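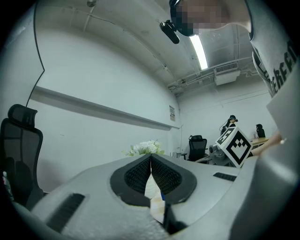
Black mesh-textured pads on the Sora gripper, with a marker cube behind.

The first thing Dagmar Doležal did when I walked into the Prultimton shared workshop was put a gripper in my hands and tell me to squeeze. So I squeezed! It's bigger than I'd pictured, all light gray housing and black vents, and my wrist knew it within a minute or two. Robots on magazine covers never seem to weigh anything.

Dagmar and her build partner, Přemysl Tichý, call the thing Sora. It's a gripper you carry around by hand, and they've been at it since last July, mostly in the evenings, with a parts budget of $176 a month (they split it, and they argue about it). Version one was built on Dagmar's kitchen counter and dropped a lot of eggs. The one I held is version 4.

The pads are what everybody wants to talk about. They're set at an angle, so they make a skinny V, and the black surface has a dense weave to it, like the knee of a good pair of hiking socks. Přemysl went through 16 coverings before he settled on this one. Rubber grabbed too hard and smooth plastic let everything slide, and there was a foam he still speaks of with real bitterness.

"I loved that foam," he told me. "It came apart in two days."

Then there are the marker cubes, white with chunky black squares printed on them. A camera can find those squares and work out how the cube is sitting, so you tilt it, check the numbers, tilt it again. I got to do this for a while and I was terrible at it, but I could have stayed all night. The software side is a homemade program called Dikano, and it crashed on me twice. Dagmar just restarted it without breaking her sentence.

Next up is a lighter housing. Přemysl wants to shave the walls down, Dagmar thinks they'll crack, and when I left they were drawing on the back of a Kubíček parts receipt and had pretty much forgotten I was there.

Related stories
My Garage Lathe and Me
Four Cheap Motors, Tested
A Night at the Prultimton Repair Table

We use cookies to remember your settings and count visits. Accept | Manage choices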